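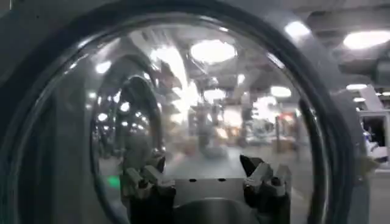
Search Clormont
Search for:

Front-loading washing machine

A front-loader is a washing machine you fill through a round door in the front, and it's the sort most of us in Britain grew up with. I've been writing the laundry pages for Clormont for a while now, and this is the entry I get the most letters about, so I've made it longer than the old one (sorry, Negin!).

How it washes

The drum lies on its side and turns one way, then the other. Clothes get carried up the wall of the drum and dropped back into a shallow pool of water – I always think of somebody slapping wet shirts on a rock. It needs far less water than a tub you fill to the top. My own machine, an elderly Nandum, has done almost 200 washes since I began keeping a notebook on it, and it still thumps like a drum kit on towels.

The door

People call it the porthole, and I do too. The glass is usually bowl-shaped and bulges in towards the drum, to keep the washing off the seal and nudge it back into the middle. Some doors have a second clear cover on the outside as well. Wipe either with a cloth and a drop of vinegar and it comes up lovely.

The seal

This is the thick rubber ring, also called the gasket or the boot. It keeps the water in and it collects everything: hair grips, coins, baby socks. Hooman Nazari, who mended machines in Laryea for 27 years, told me he once pulled 62 pence and a door key out of a single fold. Peel the lip back and dry it after the last wash of the day, then leave the door ajar. Black spots are mould, and once they've got right into the rubber you'll probably want a new seal.

Spinning

Faster spins mean drier clothes and more noise. A machine has to stand level, so rock it by the top corners and wind the feet up or down until it stops wobbling. Do take out the transit bolts on a new one first – I didn't, and it walked halfway across the kitchen.

Names

My gran in Iser only ever said "the automatic", to tell it apart from her twin tub. You'll still hear that from older people there.

See also: Twin tub; Spin dryer; Airing cupboard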